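Laundry on the Bed - Gallery

Jan 11, 2020

Every January somebody promises us a folding method that will change our lives. Vinzenz Reisinger read one such book over the holidays, all 49 chapters of it, and came back claiming he could clear a heap of clean clothes in 15 minutes. I have my doubts. A heap is a heap, and sorting it still means picking up one thing after another. The book says socks go first. My own view is that socks go last, when you know how many are missing, but we agreed to try it his way before the next meeting at Hudside.

Comments are open - Gebhard Schnyder has already sent three. 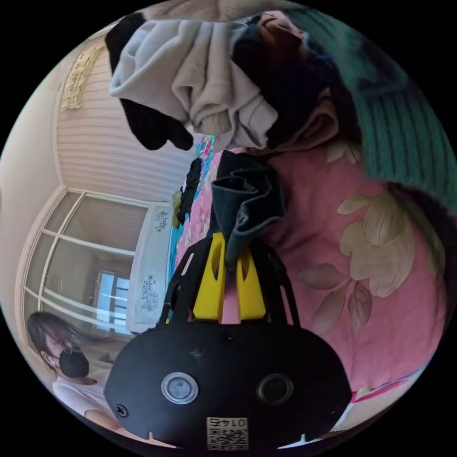

Hudside Home & Household Club

A dark gray sock, up off the flowered pink bedspread, with gray and black things still heaped behind it. One sock is not a pair, and I would hold off on congratulating the method.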